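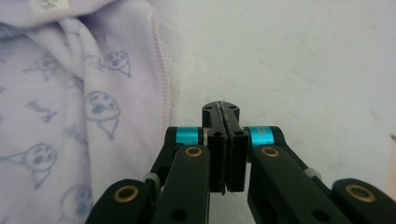

Photo: Meenakshi Warrier, Tamside

Open afternoon at the Tamside folding lab

Fourteen members and a few family went along to the Tamside open afternoon in June, following the invitation in our last newsletter. The lab is on the upper floor of the old Kulkarni building, with the entrance off the rear car park. Anyone who went to the front door had to walk around, and Tamside have said they will put up a sign next time.

Gopinath Alva met us at the top of the stairs and gave a short talk before we went in. Tamside is working on sorting and folding small laundry, mainly for hospitals and aged care. The project is called Zostholm. It started with towels and pillowcases, and moved on to children's clothing and wraps last year. Gopinath said the towels went well enough that they had expected the small items to be quick, and they were wrong about that.

Most of the work we saw was demonstration recording. A person holds a gripper by hand and does the job with it, and a camera on the tool records what the jaws are doing. The recordings are then used to train the software that drives the arm. At the first bench the cloth was a pale lilac one printed with round-headed cartoon characters that look a bit like seals, with a thin pink stitched edge. Malathi Fernandes, who runs the recording sessions, explained that an edge in a different colour is useful to the operator and may or may not be useful to the software. They are still testing that. Plain white on a white bench is the hardest combination they have.

The hand-held gripper is a plain-looking tool, black linkage arms with brass bushings at the pivots and two bright cyan spacers beside the jaws. The fingers are flat plates that close against each other. Malathi said new operators nearly always squeeze too early and catch two layers of fabric when they want one. Her advice is to bring the closed fingers in beside the hem, stop, then open and take the edge.

The project has 764 recordings of small items so far. The target for the first stage was 300, but many of the early ones were set aside when the bench lighting was changed. A further 114 are waiting to be checked, a job done by a person watching each one through. Harish Tripathi asked whether checking could be automated as well. Gopinath said they had tried it and gone back to doing it by eye for now.

After that we were shown the arm itself, in the room next door. It was running on hand towels and folded them in thirds. It missed one corner and had to be restarted, and the second run was fine. It is slower than a person by a fair margin. The arm sits behind a clear screen and visitors are asked to stay behind the yellow line while it is moving.

Members were then able to try the hand tool. It is lighter than it looks, although your wrist notices it after a few minutes. Hideaki Kuroda got a clean single-layer pick on his third go and was asked if he wanted a job. Several of us did not get one at all.

Questions at the end were mostly about cost and about linen that comes back stained or torn. Tamside does not have a price to give at this stage. Damaged items are pulled out by hand before they reach the bench and there are no plans to change that. Brollier, who supply the trolleys, had brought one along with an adjustable base, and it was a popular thing to lean on during the talk.

Tea was at 3 pm in the kitchen. Thanks to Malathi and Gopinath for their time, and to Meenakshi for the photo.

Tamside will take a second group if there is enough interest. Numbers are limited by the size of the recording room. Please give your name to Harish, and tell him if you need the lift, as it has to be unlocked from the ground floor. Closed shoes are required in the lab.

Contact the newsletter editor | Copyright remains with contributors | Back to top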